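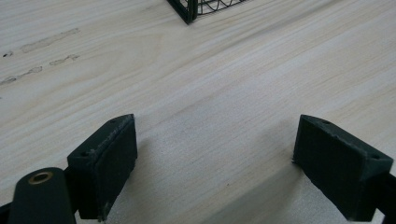 Light wood tabletop, February

WALTHORPE FOOTBALL CLUB
Minutes of the club meeting, February

Present: Maricruz Pacheco (chair), Rigoberto Figueroa (first team coach), Perla Tovar (youth teams), Babak Ghaffari (money and membership), Lino Melis (minutes)
Apologies: none
The meeting was opened at 7:10 p.m.

1. Minutes of the last meeting
The minutes were accepted with one correction. Under item 4, the away match at Imby was lost 3-1 and not 3-2 as I wrote. I am sorry for this mistake.

2. First team
Rigoberto reported on the last two league matches. The home match against Heltine was a draw, 1-1, and he was satisfied with the defense but not with the corners. We gave away 10 corners in the second half and the goal came from one of them. The cup match against Imby was moved by the league because of their frozen field, and the new date is not yet confirmed.
The second goalkeeper has a finger injury and will be out for the next matches. Rigoberto asked if the goalkeeper from the under-18 team can train with the first team. Perla agreed, on the condition that he still plays with his own team at the weekend. Maricruz will speak with his parents.

3. Youth teams
Perla informed that we have now 98 registered players in the youth teams. The under-12 group is too big for one coach and she would like to divide it before spring. One of the parents has offered to help and has already the first level certificate. The meeting was in favor.
There was a longer discussion about the training hours.

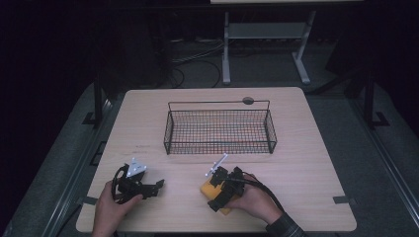
The under-14 girls finish now at 8:30 p.m. and several families find this too late on a school night. Perla proposed to exchange with the veterans, who could begin later. Babak plays with the veterans and said that they will not be happy, but he will ask them. To be decided at the next meeting.

4. Money
Babak presented the numbers. The offer from Hartono for the shirts was received - 2,000 dollars for the season, with their name on the front of the home shirt only. Rigoberto asked if training jackets can be included. Babak will ask, but the offer should be accepted also without the jackets. Agreed by all.
Nine adult members have not paid the winter fee. Babak will write to them one more time. After this they cannot be selected for matches until it is paid.

5. Field and lights
The light pole behind the north goal is again not working. Maricruz has called the town office and waits for an answer. Until then the evening training uses the south half only.
The nets for the small goals are torn. Lino will get a price for two new ones.

6. Other matters
Perla asked that the coaches return the keys to the ball room on the same evening. The tournament in Heltine was mentioned, we have to answer before the end of the month.

The meeting was closed at 8:55 p.m.
Minutes written by Lino Melis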